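### 4.2 Mixed baskets and the things people keep in them

We had expected, going in, that the storage baskets in our homes would sort themselves neatly into types, with a toy basket here, a kitchen basket there, and perhaps one for mail and keys by the front door. Our coding sheet was built on that idea, and it held up fairly well for the first couple of homes in Gronwood. After that it began to creak. By the time we reached the apartments in the Shabalala building we had added a "mixed" box in the corner of the sheet, written in by hand, and we were ticking it so often that it became the subject of this section.

Across the 13 households we logged 3394 small items (anything that could be picked up in one hand and had no fixed place, such as a hook or a slot in a drawer, made for it). Of these, 2750 were in an open-topped container when we made our first round of each home. The rest were on tables, counters, windowsills and, in one memorable hallway, along the top of a radiator cover. Almost 1059 items were in containers we coded as mixed, meaning that they held things from at least two of our use groups. We say "almost" with some embarrassment: a handful of entries on the Hatness sheets were smudged and could be read either way, and we have left them in the larger total only.

The pairing that interested us most was play things with tea and coffee things. It sounds like an odd couple on paper, and we did wonder whether it was only a quirk of one or two homes, but the people we talked with found it perfectly ordinary. The table where the family drinks tea is often the table where a child builds, and when dinner needs the table, everything on it has to go somewhere fast. One mother told us that the basket was "just the table, with sides." We liked that very much and have used it among ourselves ever since. In her home the teapot went in first, the cups were carried to the sink, and whatever bricks were left over were dropped around the pot by the handful.

Plain plastic baskets did most of this work. Woven ones were more common in living rooms, where they held blankets and magazines, and people seemed fonder of them, but they were seldom lifted onto a table. The plastic kind, usually with rows of holes in the sides, moved around the home a good deal more. Several people mentioned that they could rinse it under the faucet, and two kept a folded dish towel in the bottom when it had pottery in it — a habit we would gladly recommend to anyone, having now heard clay knock against clay more often than we would like. Figure 4 has a basket of the perforated kind, and both tea things and building bricks come into it.
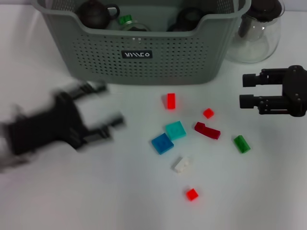
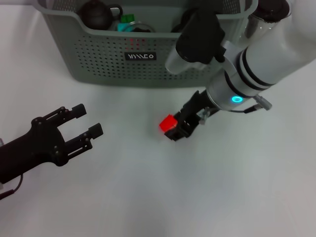 **Figure 4.** A gray perforated basket with a small black label, on a white tabletop, with dark rounded things inside it. In the first view the building bricks are out on the table, and a glass pitcher stands to the right of the basket. In the second, a small bright green block is inside the basket.

*Does a mixed basket take longer to empty than one that holds a single kind of thing?*

In our homes it took longer whenever something breakable was in it, and otherwise we found little difference. People emptying a basket of bricks, pencils and hair ties simply tipped it out and sorted on the table. With a teapot or a glass in the basket they lifted the breakable piece out first, found a safe place for it, and only then turned to the rest, one or two pieces at a time.

This order of work, with the fragile piece coming out first, was so steady from home to home that we began to record it separately in April, and we return to it in Section 4.4. It also shaped how baskets were filled. Those who had been caught out before (a chipped spout was the usual story, told with varying degrees of good humor) tended to stand the large pieces at the two ends and let the small ones fall in between. Others put the small things at the bottom as a sort of bed, which kept the pot from sliding but meant that nothing could be reached without unloading half the basket. We saw both ways of packing in the same home more than once, depending on who had done the clearing.

Lids deserve a word of their own. A lid without its pot was the item most likely to be found in a basket where it did not belong, and several people had stopped looking for theirs altogether. Round lids slide down the side of a basket and stand on edge, where they are hard to see from above, dark ones especially. In the Ustenent homes we twice wrote down a lid as missing on the first round and then found it on the second, tucked against the wall of a basket we had already listed in full. We have corrected those entries, and we suspect there are others like them that we did not catch.

Size mattered too, though less than we had guessed. The larger baskets were mixed more often, as one would expect, but some of the most thoroughly mixed were quite small, and what they had in common was their place in the home. A basket within arm's reach of the main table gathered a bit of everything. One kept on a shelf above shoulder height tended to stay as it was packed, and a few of those had plainly not been touched between our visits.

We asked everyone whether they would like their mixed baskets to be less mixed. Most said they would, and then went on to describe, often in loving detail, exactly where each thing in the basket could be found. A grandfather in one of the Hatness homes could name the contents of his without looking, down to the spare button and the cork, and was wrong only about the color of a crayon. We have coded his answer as "would prefer sorted," as he asked us to, but we note that when we came back for the second round he had added a jar of cinnamon sticks and a deck of cards.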